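Pleditz Hardwax Oil for Tabletops and Counters

Clear satin finish for indoor wood
Sold by Vernbridge Finishes, Onddale
Available in quart and gallon cans, and in a small sample tin

Overview

Pleditz is a hardwax oil made for wood surfaces that get used every day: dining tables, desks, conference tables, counters, shelves and benches. It soaks into the top layer of the wood and leaves a thin wax film on the surface. The grain stays visible and the wood still feels like wood under the hand.

It does not build up the way polyurethane does. A polyurethane top is tougher against standing water, but once it is scratched through, the whole surface usually has to be sanded and recoated. A Pleditz top can be repaired in one spot and the repair blends in after a few weeks. For most owners that is the deciding point.

Where to use it

Pleditz works on oak, ash, maple, beech, birch, walnut, cherry and most softwoods. It can be used on solid wood and on veneer, but go lightly with the sandpaper on veneer. Very oily woods such as teak and rosewood slow the cure and should be tested first with the sample tin.

Do not use it outdoors, in showers, or on floors. It is not a stain and will not hide marks that are already in the wood. It will not bond over old varnish, lacquer or paint.

Color

On pale woods the clear version adds a little warmth, much like wiping the wood with a damp cloth. If you want ash or maple to stay as light as possible, order the Phí tint. Phí contains a small amount of white pigment that offsets the warming. It needs more stirring than the clear, and the pigment settles quickly, so stir again each time you come back to the can.

Both versions dry to the same satin sheen. We do not make a gloss version. Customers ask for one from time to time, but a gloss hardwax wears unevenly on a table and shows every place where people rest their arms.

Preparing the wood

Strip any old finish completely. Sand with the grain and finish at 150 grit for open-grained woods or 180 for maple and cherry. Going finer than that closes the surface and the oil will not soak in properly. Vacuum the top, wipe it with a dry cloth, and check it under a low side light for swirl marks. Swirls that are hard to see on bare wood show up plainly once the oil goes on.

End grain takes up much more oil than the face. Sand the ends of the boards one grit finer than the rest to keep them from going dark.

Applying

Work at normal room temperature with the windows open. Stir the can thoroughly but do not shake it. Pour a small amount on the wood and spread it with a white nylon pad, moving in the direction of the grain. Leave it for 20 minutes, then wipe off everything that has not soaked in. Use clean cotton and keep turning it. The surface should feel nearly dry when you are done.

Let the first coat dry overnight and put on a second coat the same way, using less oil. Most tables need 2 coats. Counters near a sink should get 3, and so should the edges of any top that people lean against.

On a long table, work in strips that run the full length of the boards. Stopping halfway leaves a lap line, and lap lines in satin finishes are hard to remove later. Two people make this much easier — one spreading and one wiping. Uriel Palma, who handles our workshop training, recommends starting at the side farthest from the door so that nobody has to reach across wet oil on the way out.

Drying and cure time

The surface can be used gently after 24 hours. Full hardness takes two weeks. During that time, keep water off the top and do not cover it with a cloth, plastic sheet or rubber mat. The oil needs air to cure, and a covered patch will stay soft and may take the pattern of whatever was lying on it.

Daily care

Dust with a dry cloth. For cleaning, use a damp cloth with a drop of mild dish soap and wipe dry afterward. Avoid ammonia, bleach, scouring powder and the rough side of a sponge. Furniture polish with silicone should not be used at all, as it gets in the way of later repairs. 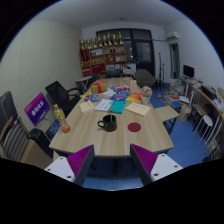 Spills of coffee, tea and red wine should be wiped up within a few minutes. Hot pans need a trivet. Coasters with a felt or cork base are fine. Soft vinyl ones can react with the wax if they are left in place for a long time, so move them now and then.

Repairs

For a dull patch, rub a little Pleditz in with a cloth, wait 20 minutes and buff dry. For a water ring or a shallow scratch, sand the spot lightly by hand with 220 grit, feather the edges, and apply the oil as you would a first coat. The patch will look slightly different at first. Deep gouges have to be filled or steamed before oiling.

A dining table in regular use usually wants a fresh thin coat every couple of years. Desks can go longer.

Safety

Cloths and pads soaked in this oil can heat up and catch fire by themselves. Lay them flat outdoors to dry, or put them in a metal can filled with water and close the lid. Do not leave them in a pile or drop them in the trash. Keep the product away from children and wear gloves if you have sensitive skin. The safety data sheet is packed with every order.

Storage

An unopened can keeps for 3 years. Once opened, press the lid down firmly and use the rest within six months. If a skin has formed, cut it out and strain what is left through a paint filter. Do not stir the skin back in. Oil that has thickened to a gel should be discarded.

Ordering

Quarts and gallons ship from our Onddale warehouse. Sample tins are sold singly and cover a board large enough to judge the color. Shops and schools that finish more than 3000 square feet a year can ask for trade pricing, and Jaanus Žukauskas at the trade desk will set up the account. Unopened cans can be returned within 30 days. Tinted cans are mixed to order and cannot be returned.

The gallon can has a new pour spout as of September. Older cans with the flat lid contain the same product.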